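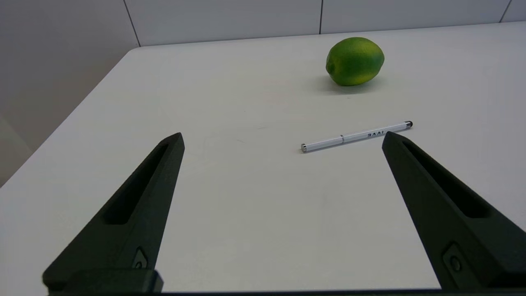
4.2 Skin colour and the choices shoppers make

Limes turned out to be the most rewarding fruit in the whole study. Many carry deep green and yellowish-green on the same skin (Figure 3), and our shoppers read that mixture in wonderfully different ways. Of the 24 people interviewed at the Havcombe market, 16 told us they passed over any lime with yellow in it. The other group went looking for the yellow, and several described it as a promise of more juice.

Agudelo's earlier interviews in Taltisance found a similar split, although there it followed age quite closely. In Havcombe it followed cooking habits. People who used limes mainly for drinks wanted them green and firm - those who cooked with them every week were far more relaxed about colour and talked at length about weight and smell. 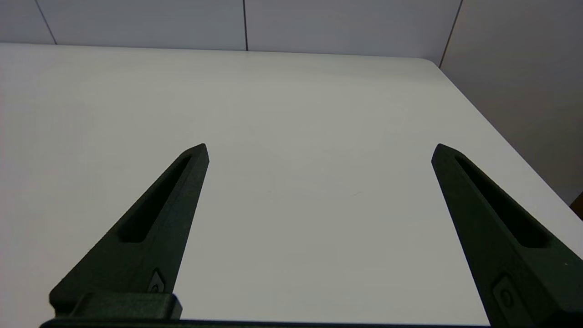
Weight deserves a closer look. Brøndum asked each shopper to explain their last purchase aloud, and words for heaviness came up over 70 times, often before colour was mentioned at all. Five shoppers said they closed their eyes while choosing, a habit we had never read about and were delighted to find. We return to it in Section 5, together with the stallholders' own views on what sells first in March.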